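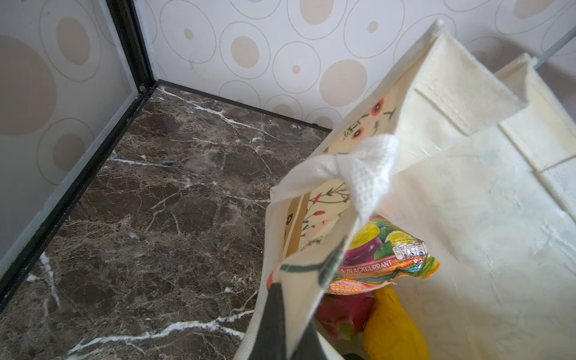
*Tien-fu Yu*

**Figure 1.** Cream canvas tote bag, woven handle, floral print on the inner face.

## 3. Tribute and tutwork at Proltarthorpe

The lead mine at Proltarthorpe changed hands twice before the Sitemska company took the lease. Earlier owners left almost nothing on paper. Two rent receipts, a letter about a flooded level, part of a map. So the account here starts with Sitemska and with its pay books, which are patchy but usable.

Two kinds of bargain were struck. Tutwork men were paid by the fathom for driving levels and sinking shafts. Tribute men took a share of the value of the ore they raised, which meant a poor stretch of vein could leave a gang in debt to the company for candles and powder. Both kinds were let at the count house, usually for a term of 8 weeks. The agent read out each pitch, the gangs bid down, lowest bid took it. Standard practice, more or less, though the Proltarthorpe agent seems to have kept back the better pitches for gangs he knew. I come back to this in section 5.

The books list 111 bargains. Of these 57 were tribute, the rest tutwork. The split is not even across the period. Tutwork comes first, as you would expect with a mine still being opened up, then tribute takes over once the Ho vein was reached. After that a drop in both. Three pages are missing at this point and the totals may be low.

Charges against wages are the harder part. Candles, powder, tool sharpening and the washing of ore were all taken off before the men were paid. In January, when the dressing floors froze, no ore could be washed and so no tribute was settled, but the charges went on being enterd. One gang owed for 20 pounds of candles before it had been paid for any ore. Whether the debt was ever collected is not recorded. The gang's name drops out of the book.

The Arnura shaft needs a separate word. It was sunk on tutwork, went through bad ground, and the price per fathom was raised more than once to keep men at it. Letters to the lessees complain of the cost. A reply dated 15th July tells the agent to stop sinking and drive east instead. He did not stop. Payments for the shaft carry on for another two terms, under the heading "repairs".

Prices for ore are a problem thoughout. The books give the value credited to each gang but not the price at the smelter, so the company's margin can't be worked out directly. Carriage costs are also missing. The smelter's own ledgers would settle it, if they survive; I have not found them.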